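Workshop notebook, Ledmont hangar annex
19 May 2021

Purpose of entry: to record the state of the two patrol airframes ahead of the deployment to Ravov airfield, and to set down what was agreed with the host side on basing, fuel and hours of operation. Items carried over from March are marked as such.

1. Basing permission

The written approval for the use of Ravov reached this office in the morning. It covers unmanned flights over the coastal sector only. The inland sector remains closed to us until the Gwilliam district authority has given its own consent, and no reply has been received to the second letter. Flight planning is therefore to proceed on the coastal routes alone. The inland route cards should stay in the cabinet and should not be loaded on either ground station, even for practice.

The approval allows the use of the northern apron and one shelter. It does not mention overnight parking outside the shelter. The earlier draft did. A clarification has been requested; until it arrives, both airframes are to be under cover by sunset. The shelter door measures 12 meters across, and the wings must come off the long-span airframe before it will pass. This adds time at both ends of the day and should be written into the crew schedule.

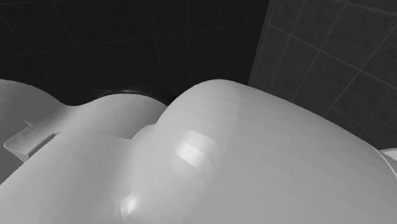
2. Airframe condition

The first airframe is released for shipment. The fuel bladder replaced in March shows no seepage after standing full overnight. Control surface travel is within limits on both sides. The left aileron servo was noisy on the bench but drew normal current; the noise is noted here so that it is not reported as new at Ravov.

The second airframe is not released. The Faritz datalink unit dropped its connection 3 times during the ground run, each time at high engine speed and never at idle. The antenna cable was changed and the fault remained. The unit was then moved to the first airframe, where it held its connection through a full run. This points to the mounting tray or the power feed of the second airframe. The tray bushings are hardened and have been ordered. The power feed will be measured under load when the generator is back from inspection.

Correction to the above: the run on the first airframe was made with the cowling off. It should be repeated with the cowling fitted before the datalink unit is ruled out entirely.

Share: 2 | Comments: 0

3. Ground equipment

The launcher rail has been cleaned and re-greased. One rail joint had a burr, which was dressed by hand. The pressure gauge on the launcher reads slightly high against the shop reference, and a paper tag to that effect has been tied to the valve. The tag is to stay on until the gauge is replaced. A replacement is in stores under the old part number -- look under that number, as the new one returns nothing.

The spare ground station starts normally but its clock resets when power is removed. Crews must set the clock by hand before each flight. Logs with a wrong time stamp were the cause of a long exchange with the host side after the last deployment, and this office would prefer not to repeat it. 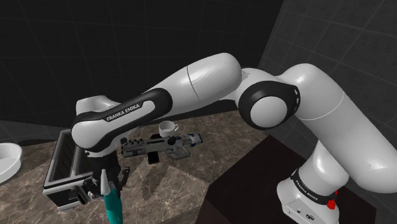 4. Fuel and transport

The host side will supply fuel at Ravov from its own stock. A sample was requested for testing here and has not yet come. If it does not come before the trucks leave, the first drums drawn are to be tested on site, and the engines are not to be run on them until the result is entered in the fuel log. The quantity agreed for the first period is 300 liters. Oil is not included and must travel with us.

The crates go by road to the port and then by ferry. The battery crate is to be declared separately. Last time it was listed with general spares and held at the port, and the advance crew had airframes with no means of starting them. The new declaration form has been filled in and is pinned above the packing bench. It needs a stamp from the Ledmont office before the trucks are loaded. 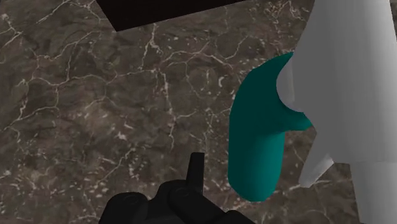 Entered by: Duty Engineer, Airframe Section, Ledmont

5. Radio and airspace

Frequencies have been assigned by the host side and differ from those used in March. The old card is withdrawn. All copies are to be returned to this section and destroyed, including the laminated one in the vehicle. The tower at Ravov is staffed in daylight only. Outside those hours there is no authority to launch, whatever the tasking message may say.

The lost-link procedure has been rewritten. The aircraft will now climb, hold over the sea and wait for contact before turning for home. The former procedure brought it straight back across the approach path, and the host side objected to this in writing. The new procedure has been flown in the simulator in still air and with a crosswind. In the crosswind case the holding circle drifted toward the edge of the permitted area. The circle has been made smaller -- the crosswind case still has to be flown again with the new figure.

6. Open items

Tray bushings, second airframe: on order.
Power feed measurement: waiting for the generator.
Datalink run with cowling fitted: to be done.
Overnight parking: waiting for a reply from Ravov.
Gwilliam consent: no reply.
Stamp on battery declaration: to be collected.
Laminated frequency card: not yet returned.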